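Cokemitz Listing Monitor, reviewed after one season

Cokemitz is a browser tool for people who sell, or buy in bulk, on large online marketplaces. It reads product listings from third-party sellers, compares the title, the bullet text and the lettering printed on the item, and flags anything that breaks a rule set. I ran it for a small children's clothing shop in Dulterstead that sources part of its stock from outside sellers.

Setup

Installation took one evening. The tool asks for a marketplace login, a category and an age band. Age band matters more than the manual suggests: with it left blank, slogans meant for adults pass without a flag, even in the toddler category. Set it first.

The default rule set holds 600 terms. Custom terms go in one at a time or from a text file, one term per line. Blank lines cause the import to stop with no error message.

Results

I loaded 1,382 listings, mostly T-shirts, sleepwear and hats. The scan finished overnight. Plain words in titles were caught every time I checked. Slogans in a curved or handwritten typeface were caught less often, and text printed on sleeves was usually missed. Emoji are handled by a separate list that ships switched off. Turn it on under Rules, Symbols.

False alarms were frequent at first. The word "shot" flagged a rain jacket described as having shot-silk lining. Raising the match level from 2 to 4 cleared most of these.

Reporting

A flagged listing can be sent to the marketplace from inside the tool. The form fills in the seller name and item number but drops the size variant, so a report on one variant reads as a report on the whole product. Lanovley, the other product I tried, keeps the variant but has no symbol list at all.

The export is a flat spreadsheet. Column order changes between versions, and the December update moved the seller field again.

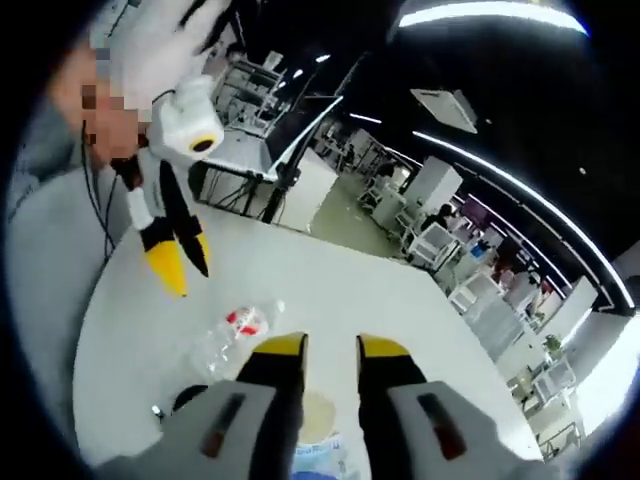 Beatriz Lobo: We use the same tool for party goods and the size variant problem is still there in the current version. You can get past it by pasting the variant code into the notes field before you send. Also worth saying that repeat listings under a new seller name come up as new items, so keep your own list of item photos.

I tried the notes field and it works. The code has to come before any other text. The point about repeat listings matches what I saw with one seller, Tavares, whose hoodies were listed again under a second name and scanned as new stock.

The paid plan covers 780 scans a month, and a rescan of an unchanged listing counts as a full scan. Schedule rescans by category to keep the total down.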